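Workshop > Tips and know-how > Small automation

Budgeting for your first bench robot: what I'd do again (and what I wouldn't)

15th September, by Veerle Wouters

I get asked about this more than anything else, usually by people who've seen a price online and got excited. I was exactly the same! I had 3,590 pounds set aside and I thought, lovely, that's the arm bought. It did buy the arm. It didn't buy anything to stand it on.

So my first tip is to write the arm on the last line of your list. Start with the table, the covering for the table, the sockets, the clamps, a stop button you can reach with either hand, and something to keep the parts in. My own extras came to 318 pounds before I'd so much as opened a catalogue (I went with a second-hand Noken in the end, and I'm still fond of it).

Ask what the fingers cost to replace. I mean it, ask before you pay. Fingers get knocked and scuffed, and if the seller in Drergate wants 292 pounds a pair with a long wait, you need that in your yearly figure. Emiliano Nieto, who I share the unit with, reckons you should order a spare pair along with the arm and knock them off the price while the seller's still keen. I've tried it and it worked once out of two goes, so there you are.

Measure your reach on paper first. Cut a bit of string to the length in the brochure, pin one end where the base will sit and swing it round. You'll probably find the back corners are no use to you, and then you can buy a smaller table and feel smug about it.

Do think about the surface, because people leave it till the end and then grab whatever's in the shed. Shiny tops throw the lights back at a wrist camera and you'll spend evenings moving lamps about. I like something pale and matt for everyday work, and a squared cloth or mat over the top when I want to judge where things are. Cheap is fine. Pull it flat and tape it down at the corners, as a ruck that you'd never notice by hand can catch a fingertip.

Oh, and save your cardboard boxes! Practise on those before you spend a penny on proper trays.
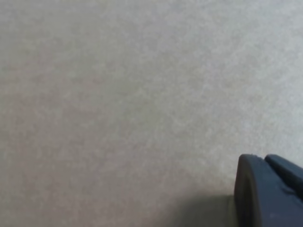
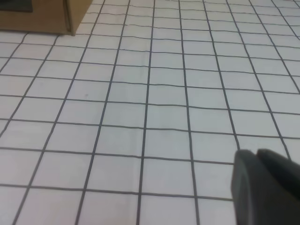 Dark fingers over a plain speckled surface (first) and a squared one with a cardboard box at the far corner (second).

Recent tips
Clamps worth paying for
Trakthorpe tool fair: my shopping list
Where to put the stop button
Mwaipopo shelving, two years on
Lamps for close work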